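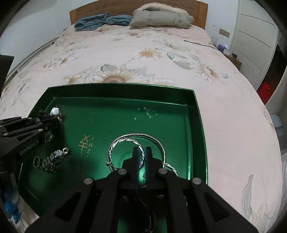

Sun 12 December
By the Previa shop desk

The Previa All-Season Duvet has been in our range for longer than any other piece of bedding we sell, and if you have ever phoned us on a cold evening to ask which one to get, there's a good chance we talked you into it. We still would! It's the one most of us sleep under at home, and we've had plenty of time to get to know it.

What you get is two duvets that fasten together with soft ties at the corners and along the sides. The thin one is for July, when you want a bit of weight on you but not much more than that. The thicker one covers spring and fall, and the pair tied together will see you through the kind of winter we get here in Cloltow, where the wind comes straight down the valley and finds every window in the house. There are 13 ties in all. We used to do it with snaps, but enough of you wrote in about snaps digging into your feet that we went back to the drawing board (thank you, we did read every letter).

The shell is a 500 thread count cotton, closely woven so the filling stays where it belongs, and washed once before it leaves the Zoscombe workroom so it doesn't have that stiff, papery rustle when you turn over. The filling is a hollow fiber, stitched into boxes. Give it a good shake when you take it out of the bag and leave it flat for an afternoon, and it will plump up nicely.

It fits any standard cover in the same size, so you can go on using the ones you already love. If you'd like something new to go with it, our Chiba covers have a deep button opening at the foot and a loop inside each corner, and that makes changing the bed on your own a much less sweaty business.

Sizes: twin, full/queen and king. For a king bed with a deep mattress we'd go straight to the king and not try to stretch the queen, however tempting the price.

Washing: warm, gentle cycle, one layer at a time. Tumble dry low with a couple of clean tennis balls. Please don't iron it, and please don't store it squashed flat under something heavy all summer. The cotton bag it comes in is roomy on purpose.

You can try it at home for 90 nights, and if it isn't right for you, send it back in its bag and we'll refund the full price. Orders placed before 11 in the morning go out the same working day. Spare ties are free, so just drop us a note with your order number and we'll pop a few in the mail.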